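Is movie financing through a small film fund ever worth it?

Posted by Gintarė Stankevičius in Personal Investing

I got a pitch in July from an outfit called Nurkilitz that puts together slates of low-budget films and sells units to ordinary people. The minimum is $700 a unit. The brochure says films are steady earners whatever the economy is doing and shows ticket sales climbing on a nice smooth line. There are 19 films in the slate and the first one is called Mevuvska, a thriller.

I like movies and could afford to lose a couple of units without crying over it, but I don't trust the chart. Ticket sales for the whole business going up doesn't tell me what happens to my money. What should I be asking them before the offer closes on Friday?

3 replies

Sajib Marikar

You've already spotted the weak part. Total box office is mostly a handful of giant releases, and you aren't being offered a share of those. I'd want to see the results of films this same company has finished, one by one, with the flops left in. If they only send you the winners, you have your answer.

I put money into a fund like this once (Gikora, long gone). It had 61 investors and a very friendly newsletter. We got statements every quarter, each one explaining why the money was still on its way. I got back a little under half and a poster.

Things to get in writing before you pay:

The order of payment. Theaters take their share first, then the distributor, then the distributor's expenses, then any lenders, and then you. Ask where your units sit and whether the producers draw a fee ahead of you.
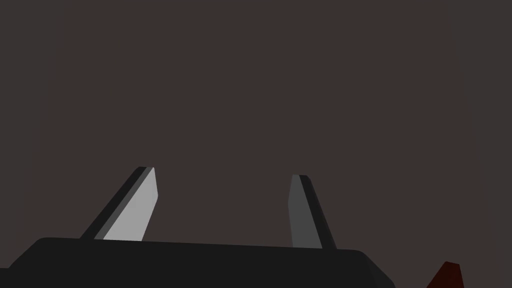
Fees inside the fund. Look for a management charge, a setup charge and a "producer overhead" line. I've seen all of them in the same contract, paid whether or not a camera ever rolled.

Distribution. A signed deal and a letter of interest are very different things. Ask for the distributor's name and the minimum guarantee, if there is one. "In talks" is worth zero.

Getting out. Assume you can't. Units like these usually have no resale market, so ask how many years the fund runs and who gets to extend it.

And a deadline on Friday would make me slower, never faster.

Lukian Hrynyshyn

just buy shares in a theater chain if you think movies are recession proof. at least you can sell them again

Aurélien Tanguy

I don't think the theater chain idea is as safe as it sounds – a chain can sell plenty of tickets and still be buried in debt and rent. It's a different bet, and you'd need to read its accounts too.

On the slate, I'd add one point to Sajib's list. Spreading money over 19 films sounds careful, but check whether the films are pooled. In some deals each film is its own little company, and the costs of a bad one get charged against a good one while the profits don't flow back so easily. The contract will say "cross-collateralized" somewhere if that's the case. Ask them to work through an example with real dollars: one film makes money, 2 lose it, what do I receive?

Also ask about taxes. Brochures love to mention a write-off, and whether you personally can use it depends on your own situation. Pay an accountant for an hour before you count on it.

Gintarė Stankevičius

Thanks, all. I emailed them asking for the finished-film results and the payment order. The reply was a second copy of the brochure, so I'm letting Friday go by.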